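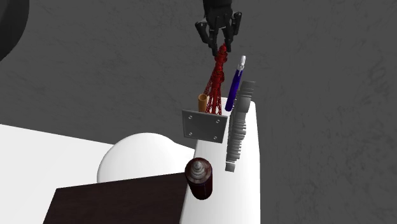 Towers, part one. Everything from here to the midterm is about getting wind and weight down to the ground with as little material as you can get away with, and the lattice is the oldest good answer. A tower is a cantilever stood on end. Fixed at the bottom, free at the top, pushed sideways. Same beam you had in June, turned 90 degrees, plus its own weight running down the axis. Keep the red tower in mind as the generic case for now, slender, open lattice, pointed at the top, and ask of it what we'll ask of every structure in this unit: where does a sideways push near the tip go? Down the legs, as a pair of forces, one side squeezed and the other stretched, with the bracing carrying the shear across.

Handout covers lectures 4 and 5. Replaces the old one, which had the sign error. If yours says the windward leg is in compression, throw it away.

WORDS WE NEED

Leg (or chord): the main members going up. Carry most of the bending.
Bracing (or web): everything in between. Diagonals and horizontals.
Panel: one bay of the lattice, horizontal to horizontal.
Node: where members meet. We pretend it's a pin. It never is, see below.
Windward / leeward: side facing the wind / side away from it.
Slenderness: length over radius of gyration. Big number = worry.
Guyed mast: held up by cables, so a different animal. Lecture 7.

WHY OPEN

Two reasons, people always remember only the first.

Weight. Bending stress is worst at the outside, so put the metal at the outside and leave out the middle. Four corner legs far apart do the work of a much heavier solid post.

Wind. Less surface facing the wind, less push. Careful though, an open tower catches wind on the front face AND on the back face, the back one only partly sheltered. Students who use the front face area alone get a drag that is too low. Ice also. Ice on thin members can grow their width a lot, and then you have weight and area going up together. Pilar Valdebenito will talk about ice in her guest hour, go to it.

WHY TRIANGLES

A pinned square folds. A pinned triangle can't change shape unless a side changes length. That's the whole thing. Put one diagonal in the square and you have two triangles.

Single diagonal: works both ways, tension one wind direction, compression the other. Has to be sized for compression.
X bracing: two diagonals. If they're thin, treat the compression one as doing nothing and let the tension one take it all. Conservative, quick, fine for homework.
K bracing: diagonals meet at the middle of the horizontal. Shorter members, good for wide panels low down.

COUNTING RULE

For a flat pinned truss: m + r = 2j. Members plus reactions equals twice the joints. Fewer on the left, it moves. More, it's indeterminate and method of joints alone won't finish it. Equal, PROBABLY fine, but the rule can be fooled by a bad arrangement (one panel with too many members, one with none). Look at the drawing as well.

WORKED CASE (the Batum frame)

Called that after the old Batum problem set. Simplify to a flat frame, two legs, 80 ft tall, feet 8 ft apart.

Wind: replace it with one force of 1000 lb at the top. Crude. Makes the numbers easy.
Self weight: 700 lb, centered.

Step one, moment at the base. 1000 x 80 = 80,000 lb-ft.

Step two, turn it into a pair of vertical forces at the feet. 80,000 / 8 = 10,000 lb. Down on the leeward foot, up on the windward foot.

Step three, add weight. Half each, 350 lb down.
Leeward: 10,000 + 350 = 10,350 lb, compression.
Windward: 10,000 - 350 = 9,650 lb, tension.

Look at that second number. The foundation on the windward side is being pulled out of the ground. Light towers on narrow bases nearly always have this, and the anchor bolts and the concrete block are sized for it. Patricio Toledo lost most of his marks last year for drawing a beautiful footing with no bolts in it (he has agreed to be mentioned).

Step four, try it with the feet 16 ft apart. Pair drops to 5,000 lb. Double the base, half the force. Price is longer bracing at the bottom, and more land.

SHEAR

Legs straight up and parallel: the bracing takes the full 1000 lb in every panel. With a diagonal at 45 degrees the force in it is 1000 / cos 45 = 1,414 lb. Same in the top panel and the bottom panel, as long as wind is the single force at the top. With real spread-out wind the shear grows as you go down.

Legs leaning in: the legs themselves have a horizontal component and take some of the shear. If the lines of the two legs meet exactly at the point where the wind force acts, they take ALL of it and the bracing force goes to zero on paper. Nice result. Draw it and convince yourself, take moments about the meeting point. Don't delete the bracing, wind doesn't act at one point and the bracing is also there to stop the legs buckling.

BUCKLING

Euler load, pinned ends: P = pi squared x E x I / L squared.

L is the length between braced points, and it is squared. Brace a leg at its middle and the load it can carry before buckling goes up four times. This is what all the little secondary members are for. They carry next to nothing, and take them out and the tower comes down.

Check both axes. Angle sections buckle about their weak axis, which is neither leg of the angle, it's the diagonal one. Everybody forgets. Table is in Sheehan, back of the book.

Very short stocky members don't get to Euler, they yield first. Check both, take the lower.

ABOUT THOSE PINS

Real joints are bolted plates or welds. They resist some turning, so there is some bending in the members. Usually small if the center lines meet at one point. If they miss eachother you get a moment from the offset, and that one you do have to include. Same if anyone hangs a ladder or antenna off the middle of a member.

Bolts slip a little too. Tower under load for the first time moves more than the calculation says, then settles.

THINGS WE SKIP

Gusts and vibration. A slender tower has a natural frequency and wind can find it. Lecture 9, with Jolán Bognár.
Corrosion, paint, climbing access.
Torsion. An off-center dish twists the tower, and then you need bracing in plan (horizontal diaphragms) or the square section goes into a diamond. One paragraph in the reader, do read it.

HOMEWORK

1. Redo the Batum frame with the self weight doubled. Which foot gets better, which gets worse?
2. Same frame, 3 equal panels, parallel legs, single diagonals. Find every member force by method of joints. Show the free body diagrams. No diagrams, no credit.
3. Take the leeward leg from problem 2. Pick an angle from the table that doesn't buckle. Then add a brace at the middle of each panel and pick agian. How much steel did you save, how much did the braces cost you?
4. Find a lattice tower near where you live. Sketch one face from memory, then go back and look. Mark what you got wrong.

Due to Ulises Gallardo by 27/12/2019, on paper or scanned, name on every sheet. Units on every answer. Questions on problem 3 go to Ximena Cabral, she wrote it.

Reading: Sheehan, chapter on plane trusses, skip the section on influence lines. Onum notes, the two pages on bracing patterns. Solutions to the last set are up except for number 5, still checking that one.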